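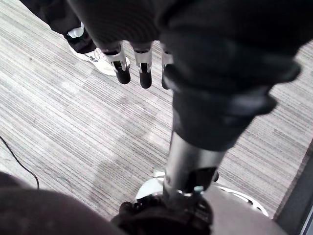 Pale floor behind metal fingers with black tips

Floor (the thing you walk on)

A floor is the bottom surface of a room, and I could go on about them all day! Most have 2 main parts: the subfloor, which carries the weight, and the covering you get to pick. My own favorites are the old plank ones in Reinholz, where I grew up (they creak like mad in December). Pale floors make a small room feel bigger, I think, but they do show every crumb. Dark ones show dust, so pick your trouble. See also: Carpet, Joist, Tile.

Last edited 13 April 2020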